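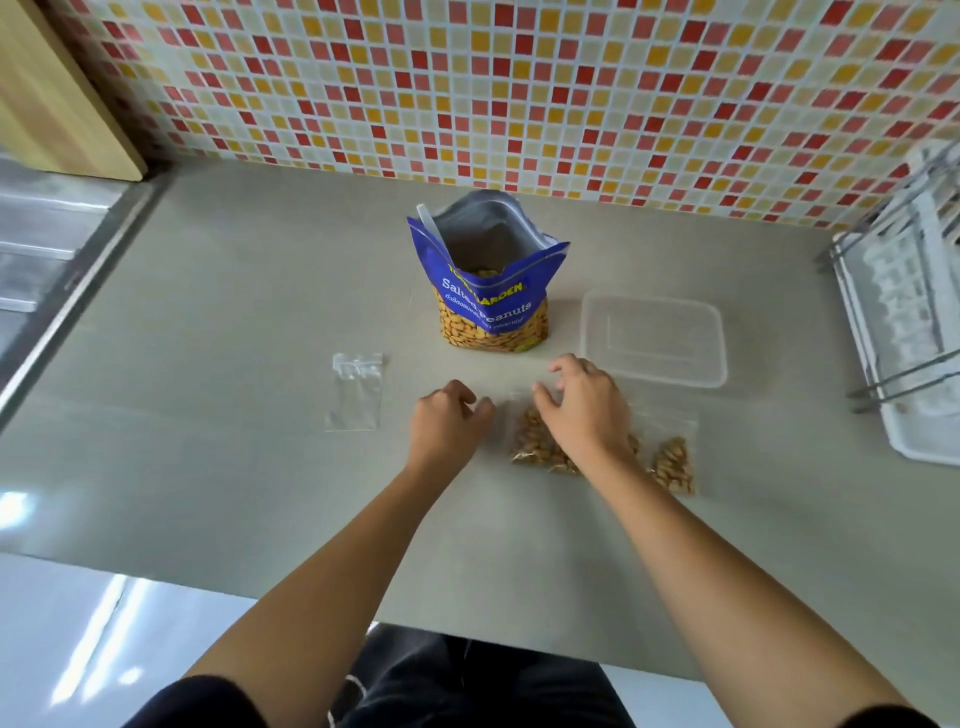 **Kitchen & Bath > Tile and Grout**

**Grout haze on mosaic backsplash - help!**

Hi all! I've got little square tiles behind my counter (reds, oranges, some yellow and white) and there's a cloudy film I can't shift. I've been over it with dish soap twice. My cousin swears by vinegar but the grout is light and I'm nervous. Any ideas?

*posted by drotia654, Jan 12, 2020*

**kullitz11**
Skip the vinegar till you know if it's sealed - I pitted mine last May. Get a sulfamic acid haze remover, test one corner, rinse a lot. Are yours glass or ceramic?

**hsieh3059**
magic eraser

**pritance180**
Try a damp microfiber cloth first (wrung out hard!), then buff dry. Mine took three evenings.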